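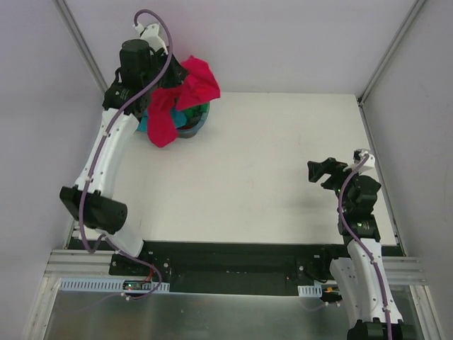 From: Miłosz Cieślak
To: zullgate-dev
Date: Wednesday, March 2, 2022
Subject: Re: [zullgate-dev] left arm stops short above the basket

Hello Teresa, hello all,

Thank you for the log, it helped a lot. My answers are between your lines.

Teresa Czerwiński wrote:
> With the cloth basket task the left arm goes to the pre-grasp pose
> and then waits there until the planner gives up. The right arm is
> fine. I see this on the release branch and also on Igor's branch.
> Is it the collision check again?

Partly. The planner receives the goal in time, but the segmentation node publishes the cloth mask with the time stamp of the moment when the mask is finished, not of the image. In your log the difference reaches 363 ms. The transform lookup then takes a wrist pose which is too new, and the grasp point moves down into the basket rim. After this the collision check refuses it, and it is right to do so.

I have a patch which copies the stamp from the image header. It is two lines in mask_publisher. Please try it before you change anything in the planner.

> The red cloth hangs over the rim to the front. Should I mask out
> the rim by color?

I would not do this. The basket is teal and there is a light blue cloth inside, and also a green one at the back. A color threshold will take some of the cloth together with the rim, or leave both. Ksawery fits a circle to the rim in the depth image and this is more stable, but it needs enough visible points. Where the red cloth covers the rim, the fit has a gap, so please keep the inlier limit at 500 and not higher.

> Can I just make the planning timeout longer?

You can, but it will not help in this case. I tried 10 seconds instead of 2 and received the same refusal, only later.

One more thing, about the cables. The purple cable makes a wide loop over the left wrist, and our collision model knows nothing about it. For now I added a capsule to the wrist link in my local URDF. It is ugly – it also removes some good grasps near the back wall. If somebody has a better shape for it, please send it to me and I will compare both on the same bag file.

Igor, does your branch still use the old transform buffer? If yes, the patch will not apply cleanly.

Regards,
Miłosz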